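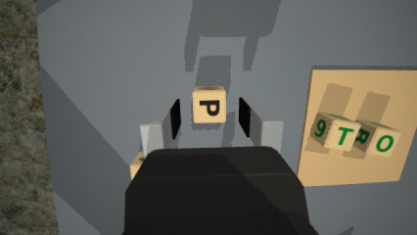

Cliltden Releases First Set of Simulated Block-Handling Examples

Clorimville, 2021-06-14

The Cliltden Institute has completed the first round of example gathering for Gakum, its program on teaching robot arms to handle small objects. The round produced 155 recorded runs in simulation, of which 151 passed review and have been added to the training set. The remaining runs were set aside for errors in the recorded arm positions.

All of the work was carried out in a simulated workspace built by the institute's software group. The task uses letter cubes on a gray tabletop, together with a flat board. In each run, an operator guides the arm from a desk using a hand controller, closes the gripper on a named cube, and moves it to a set location. The view from above the gripper is stored along with the position of each joint and the opening of the fingers.

Gakum began as a study of how many examples a learning system needs before it can pick up a cube it has not met in the same position before. Earlier tests relied on motions written by hand. According to the institute, those motions were accurate but too much alike, and the resulting system did poorly when a cube was turned or placed close to another. Operators in the new round were asked to work at their own pace and to approach the cubes from different directions. Lighting and the starting positions of the cubes were changed between runs.

The simulated tabletop was prepared with Tiongson, a local engineering firm that also supplied the controllers. Seven operators took part after a short training period. Each run was reviewed by 2 members of staff, who checked the written instruction against the recorded motion and marked the point at which the gripper closed. Runs in which a cube was dropped and picked up again were kept and labeled as such.

A second round is scheduled to open in July. It will add longer tasks, including placing several cubes in a given order on the board, and will use the same recording format so that the two sets can be joined. Results from the first trained system will be reported after that round closes.

Research groups wishing to use the current set may apply in writing to the Gakum program office at Cliltden. Applications should state the intended use and the name of the group responsible for storing the files.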